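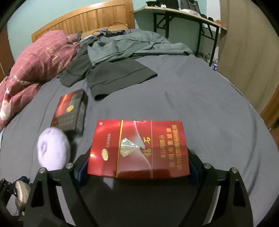
4. Good Practice for Bedroom Pick-Up Sessions

Category: Guides > Hand-Held Grippers > Working Rules

Print this section | E-mail this section

Beds are a wonderful place to work! Sheets wrinkle, soft things roll, and small boxes sink in a little as the fingers close. A session goes far better when everybody follows the same rules, so please read these through before you pick up a tool.

4.1 Before you start

1. Smooth the middle of the sheet. A few folds are fine. Quilts and clothes may stay on the bed if you have a clear patch to work in.
2. Set out a mix of shapes: flat boxes, a snack bag, something round, something plush. Mixed sets are the most fun and teach the most.
3. Check that both finger pads are clean and seated.

NOTE: Kamska sessions run no longer than 120 seconds. Set a timer.

4.2 Picking up

1. Come in from above with the fingers open and a pad on each side of the item.
2. Close slowly and stop at first firm contact. Thin cardboard dents easily.
3. Hold for 2 seconds, then lift about 3 inches.
4. Set the item down flat and open fully before you move away.

CAUTION: Keep your free hand out of the space between the fingers.

4.3 Two grippers on one bed

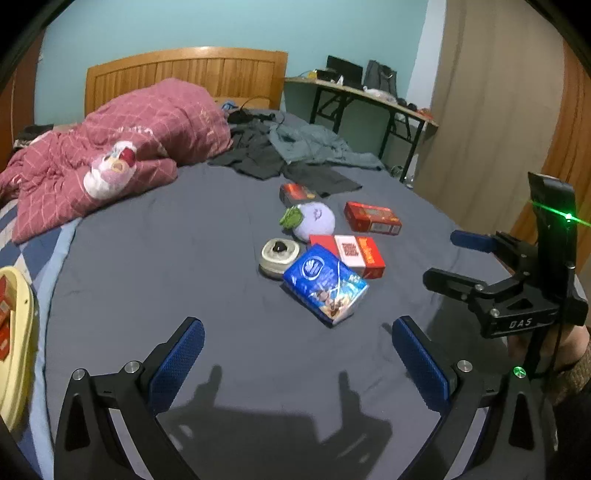 Agree on who goes first, and say "mine" out loud before reaching. The second tool waits at the side until the first one has opened and backed off. Flora Lindsay brought this rule in at Danulero and it works beautifully, even with brand-new teams.

CAUTION: Never pull on an item that the other gripper is holding.

NOTE: Loose cables near the headboard are out of bounds for both tools.

Questions about this section: Flora Halliday, Savitz Manuals Desk
© Savitz, June 2021 | Back to top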